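Search this notebook: enter keyword
Print this page | E-mail this page

Reddale workshop – bench notes, April

Started at 7 with the bench layout for the Mikska job. The yellow surfaces stay where they are until the Wilczyńska order is sorted out, so anything new goes at the window end.

Went through the fixings drawer. Total by the stock sheet is 121 small screws, which leaves enough for this month. Midix have our reorder down as number 2698. Asked them to send the short ones in a separate bag this time – last lot came mixed and took most of a morning to sort.

Swapped the worn bench mat for the spare. The spare is 72 cm wide and leaves a strip uncovered along the back, so don't put blades down there.

Yellow is good for finding dropped parts but hard on the eyes by mid-afternoon. Tried the lamp turned to the wall and it was better. Leave it like that for now.

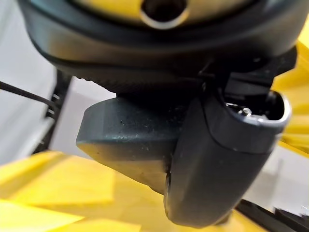 Yellow surface and small screw head, close up.

To do: wipe down the yellow, relabel the drawer, chase Midix on delivery, measure up for a wider mat.

Last updated: April, 16:40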